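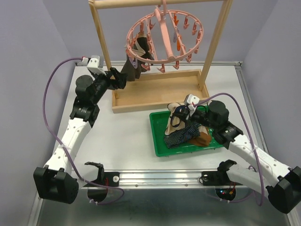
Figure 1. Laundry cell with the round peg hanger and the green tray of washing.

Household Chores Project: progress report for May
Prepared by Sosina Seyoum for Kristine Padilla, Birnow

Work in this period was on laundry, the second of the three chores in the agreed plan. The two-arm cell at Kurkau has been in use every working day apart from one Wednesday lost to a faulty power supply.

The task is to take small items from a tray and peg them on a round hanger, then take them down again. Jayson Villanueva logged 219 attempts at pegging a single item. An attempt passed if the item stayed up for a full minute without help. The pass rate was 56 per cent, against 48 per cent in the last report. The target for the end of the grant is higher than this and we do not expect to reach it without changes to the gripper fingers.

Most failures happen at the peg. The arms will usually find an edge of cloth, but opening a small sprung peg with one gripper while the other holds the fabric still takes several tries, and thin cloth slips. The second common fault is picking up two items at once when they are bunched together in the tray. Taking items down is more reliable, though slow.

Speed remains poor. A person clears the same tray in a fraction of the time. On present evidence we would not tell a care home or a launderette that this chore can be handed over to a machine. Sorting into trays may be nearer, and Kaiwen Yu is preparing a short trial of it with Trirkmont.

Spending is within budget. The one item not foreseen was a replacement power supply, paid for out of the spares line.

Next period:
Fit and test softer finger pads (Jennylyn Rivera)
Repeat the pegging runs with larger pegs
Begin the sorting trial

We ask Birnow to agree to moving the folding work back by 3 weeks so that the new pads can be tested first. The final report date would stay the same.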